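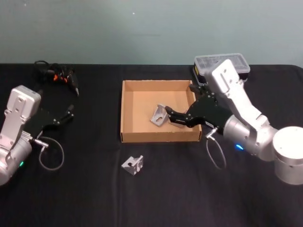
Work on the Arnby community hall shelving continued through August, and the grant is now 70 percent spent. The back storeroom is finished and in use by the food pantry. We changed to metal angle brackets with a gusset, the same shape as the one lying in the cardboard tray, after the flat ones bent under canned goods. Laryea supplied the new ones for $269, charged to the hardware line.

The side room is behind schedule. The plaster on the north wall was softer than the survey showed, and two studs had to be replaced before anything could be hung. Branislav Brabec has moved the paint delivery from Brerirbridge to match.

Still to do: upper shelves in the side room, door trim, labels for the pantry bins. We are not asking for more money at this stage. Receipts are attached.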